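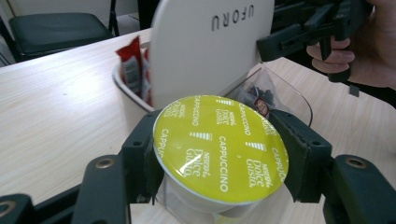 Ovolen to Supply Baked Goods to Billberg Coffee Shops

9/22/25 - Ovolen, a wholesale bakery, has signed an agreement to supply fresh pastries to all 86 Billberg coffee shops. Deliveries start in November.

The first order covers cardamom buns, almond croissants and a plain butter cake sold by the slice. Two seasonal items will be added later in the winter. Everything will be baked overnight at Ovolen's Hunt Street kitchen and delivered before opening.

"We have sold to single cafes for years, and this is our first contract with a chain," said Waraporn Sukprasert, head baker at Ovolen. "The recipes stay the same - we are adding ovens and a second night shift."

The kitchen will bake 2,190 pieces a day for the shops.

Cafes interested in wholesale orders can ask Ovolen for a price list.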